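Lacerda notebook, bench 3
Feb 15, 2023

Set up before lunch for the teardown recordings. Goal for the week is 200 usable examples of the card task, and I want them spread out over starting positions this time, because the May batch was so tidy that the policy fell apart whenever the tower sat a few degrees off. So today I kept nudging the tower between takes. Not by much, just a lazy shove with my elbow (very scientific, I know), and I let the arm go home each time before I picked up the controls again.

The task text we settled on is "take hold of the graphics card and move it over the board." Arif wanted it shorter and Rosimeire wanted the slot named in it. I left the slot out for now. We can add a second label afterward if the people on the Dretero side ask for one, and I'd much prefer to relabel than to re-record!

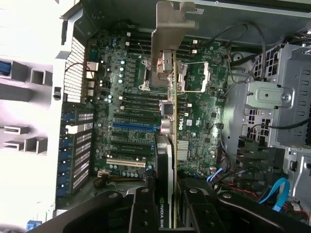 Grip width is still the thing I fight with the most. If I close too early the card tilts and I spend the next while wiggling it straight, and all that wiggling goes into the data. If I close late I tend to bump something on the way in. What helped a lot was stopping for a breath just before closing. Osvaldo is going to complain about the pauses because they make the episodes longer, but we can trim idle stretches in Drarnine with one setting and we can't trim a bad grasp. I've put the idle cutoff at 3 seconds for now. Please don't change it without writing it down in here, whoever you are.

Other things from the first session:

The wrist view washes out toward one side when the big lamp is up high. Turned it down a notch, then turned it back up again because the inside of the case went too dark. Leaving it bright. The policy is going to meet bad light sooner or later anyway.

Failed takes are going in their own folder, not in the trash. Votus asked for failures with a short note on each, and my notes are getting shorter as the day goes on – "slipped", "slipped", "my fault", "slipped". I'll go back and write them properly tomorrow.

By the end of the session I had 78 episodes saved. I haven't looked through them all, so don't quote that number to anyone yet. Some of the early ones have me hunting around above the case for no good reason and I'll probably throw those out.

Second job was approach-only recordings, where the gripper comes in over the open tower and I stop before it touches anything. These are boring to collect and I kept drifting into the same comfortable path from the same side. Made myself a paper list of start poses and crossed them off, which worked fine until I lost the pen. I also want the approach to cover the socket area, since that's where the next task is headed, and the pins there are nothing you want to learn about by bumping into them. Speed cap stays on for anything near it.
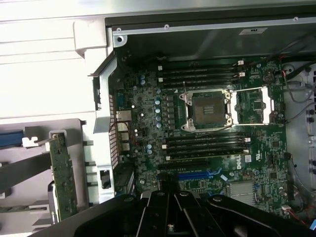 Welington thinks we're collecting too many approaches and too few recoveries. His point is that a clean approach teaches the arm what to do when everything is already going well, and that he would trade half of them for takes where the operator starts off in a bad spot and works back out. He also says 1000 episodes of mixed quality would do less for us than a small set somebody has really watched from start to finish.

I go back and forth on this. Recoveries are hard to fake. When I start off in a bad spot on purpose I already know the way out, and it shows in how smoothly I move. Maybe one person should park the arm somewhere awkward and another person should take over without having seen it happen? I asked Oksana if she'd do the parking and she said yes a little too happily.

To do:
fix the notes on the failed takes
new pose list, and tie the pen to the clipboard
ask Osvaldo if the trimmed files keep their original time stamps
try the parking idea with Oksana, short session first, then compare against my own "bad starts"
back up bench 3 before anyone touches the drive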